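How to Sort Out a Home Medicine Cabinet

Most households keep more medicine than they need, and a good part of it is out of date. This page covers how to go through it in one sitting, what to keep and where to put it. Allow an evening if it has not been done for a few years.

What you need

A clear table, a trash bag, a sealable bag for medicine to be returned, a permanent marker and a sheet of paper. Good light helps a lot. Expiration dates are often stamped into the end flap with no ink at all.

Step 1. Bring everything together

Check the bathroom, kitchen drawers, bedside tables, handbags, the car and any suitcase you travel with. Put it all on the table before you start deciding. When I did this at my aunt Liliana's place in Humcombe, cold remedies turned up in four different rooms.

Step 2. Check the dates

Look at the box and then at the strip or bottle inside. They should match. If they do not, go by the date on the strip or bottle. Where a date gives only a month, such as June, the medicine can normally be used until the last day of that month.

Eye drops and some liquids have a second limit that starts when they are opened. Look for a small open-jar symbol or a line in the leaflet. Write the opening date on the bottle from now on.

Step 3. Set aside what has to go

Put these in the return bag:

Anything past its date
Loose tablets you cannot identify
Prescriptions left over from an earlier illness
Creams that have separated or changed color
Anything prescribed to a person who no longer lives with you

Take the bag to a pharmacy or a drug take-back site. Call first - not every branch accepts liquids, and needles are handled separately. Scratch out your name and prescription number on the labels.

Step 4. Group what is left

Sort by use: pain and fever, stomach, allergy, skin, first aid. Daily prescriptions get their own place, away from the rest. Keep each medicine in its original packaging with the leaflet.

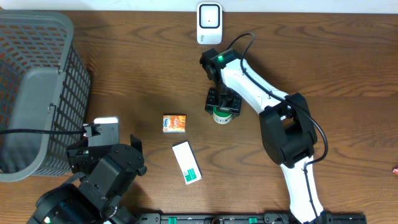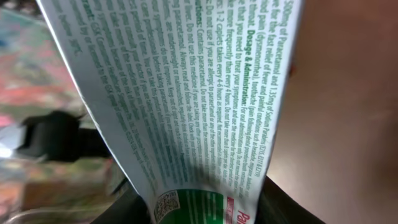
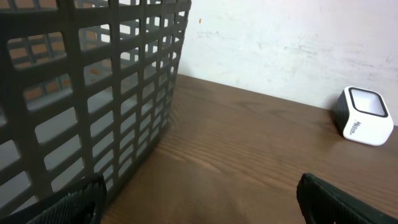 Pain relievers need the most care at this stage. The same drug is sold under different names, and it is also mixed into many cold and flu products, so two boxes can add up to a double dose. Read the active ingredient on every pack. The box with the green print is labeled paracetamol, and in American stores the same drug is called acetaminophen. Keep all products containing it together and note the daily limit from the leaflet on your sheet of paper.

Step 5. Choose the storage spot

A high bedroom closet or a locked cabinet works well. Bathrooms are too damp. If children visit, use a lock even if the shelf is high. Tape your sheet inside the door, with the poison control number at the top, and check the dates again in six months.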